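Floor levels, part two: reading the survey

In April I wrote up the string-line method for checking a slab before tiling. Several people asked what to do with the numbers once they have them, so this post covers that and skips the setup.

My notes come from a spreadsheet I have kept for years, originally laid out by Saulius Mägi when we were both fitting out shops. One row per point, one column for the reading, one for the correction. I have added a column for the difference between neighbouring points, which catches most transcription errors.

Start with the datum. Pick a spot that will not be covered or ground down, mark it, and take its reading first and last. If the two disagree by more than a millimetre, the instrument has moved and the whole run goes in the bin. I have tried averaging out the error. It costs more time than repeating the run.

Next, decide what you are measuring. Level and flatness are separate properties and people mix them up constantly. A floor can fall evenly by 13 mm from one wall to the other and still be perfectly good to tile, provided the skirting and the doors can take it. A floor that is level on average can have a hump in the middle that will rock every large tile laid across it. For tile, flatness governs. For cabinets, level governs. For a wet area, neither governs until you have set the fall to the waste. 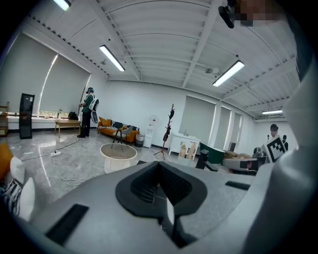

Glossy grey marble-look floor, white walls, ribbed ceiling.

Gloss finishes deserve tighter limits than the ones you would accept under a matt tile. Low-angle light picks out lippage along every joint, and a shiny surface makes it obvious from the doorway. My own limit is 3 mm under a straightedge for matt and two for gloss. Kaja Tamošiūnaitė, who does more large-format work than I do, thinks two is generous.

For humps, grind. For hollows, fill. Work out both volumes before choosing a target height — one stubborn high spot can commit you to pouring compound over the entire room. On the Pärn job the first sheet gave a target that needed 13 bags. Dropping it slightly and grinding one ridge near the rear door brought that down to eight, for an hour of dust.

A word on the difference column. On the same job it flagged a reading of 848 between two neighbours in the eight-eighties. The staff had been read correctly and the digits swapped on paper: it should have been 884. Without the check I would have gone looking for a bump that did not exist.

Xinyi Ren asked whether a laser makes any of this unnecessary. It makes the readings faster. You still need the datum check, the grid and the sums, and you still need to write the room name on the sheet. I have two unlabelled surveys in a folder and no idea which building either belongs to.

Part three will deal with moisture testing, once I have replaced the batteries in the meter.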